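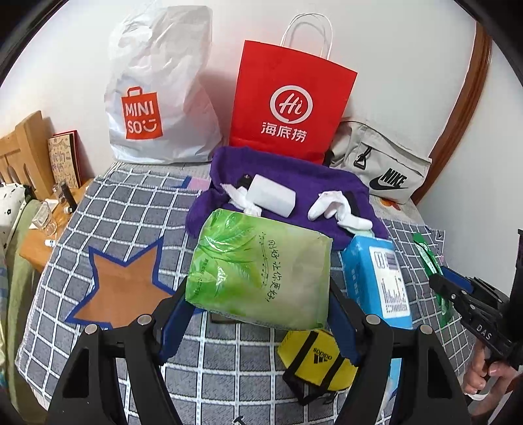
By the Nustier office, updated in June

Who We Are > About Us > What We Do All Day

Nustier packs bags for people who hate packing bags. You send us a list, or a complaint that passes for one, and we turn it into a weekend kit, a gym kit, a hospital kit or a going-to-college kit, with everything in it where a hand would look first.

We started in the spare bedroom of an apartment on Turano Street, and the bed was the packing table. It still is. We have since rented a proper room with proper tables, and they are covered in mail. A bed is the right height if you kneel, nothing rolls off it, and a plaid cloth with a good grid of white lines on it is a decent way to line things up. The big star on ours has no function. We have grown attached to it.

Everything gets laid out before it goes into a bag. Tissues come first, in the pack, sealed. We are firm on tissues. We stock a leafy green one whose wrapper says 刚好 让你更好!, which comes out in English as something like "just right, makes you better!" That is a lot to ask of a tissue, but we admire the confidence.

Bags are up to you. Some customers send their own, and we will pack a yellow adidas bag as seriously as anything in leather. If you don't have one, we sell two:

The Morin, 30 liters, for people who come back on time.
The Flesar, 71 liters, for people who say "just in case."

Last year we packed 400 kits. The plan was 500, and the plan is now this year's plan. Returns were few, and most of them were socks.

We answer messages until 4 p.m. After that we are folding.

12 shares | 3 comments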